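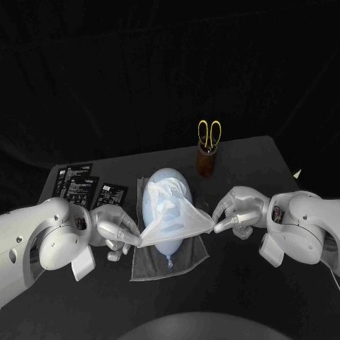

Hello everyone, and thank you for coming back after tea. I know the hall is chilly, so I'll try to keep you awake.

(Wait for the door to close. Drink of water.)

My name is Arlindo Prado and I look after the handling work at Sedham. I've been asked to talk about the fault we had in June, and I said yes before I remembered how long a story it is!

So, the bag and balloon job. Both hands pinch the bag between finger and thumb and draw it over the balloon. We like it as a test as there's so little to push against, and thin film will show up a clumsy grip faster than anything else I know.

On run 303 the right hand closed as usual and then simply didn't let go. The arm had been told the grip was open, believed it, and carried on to its next move with the bag still pinched. The balloon burst (pause here, people usually laugh), and the arm kept going for 4 seconds until Siqueira, our safety monitor, stopped it.

Four seconds doesn't sound like much. Count it out loud with me. One, two, three, four. Now imagine your sleeve in there.

(Slow down for this part.)

We blamed the finger joint first, and I'm sorry to say we lost 2 days to that, lovely as it was to have the hand in bits on my bench. The trouble was a late message. The open signal was sent when the command went out, and the hand's own reading arrived 120 milliseconds afterwards, saying "still closed", and was thrown away as old news.

Our friends at Mastwood had seen the same thing on their side, bless them, and sent us their logs.

What we changed: the arm now waits for the hand's own reading, and if none comes it stays put and calls for a person. It's slower. I still prefer it.

(Questions. If someone asks about Lulus, say the fix goes in there next month.)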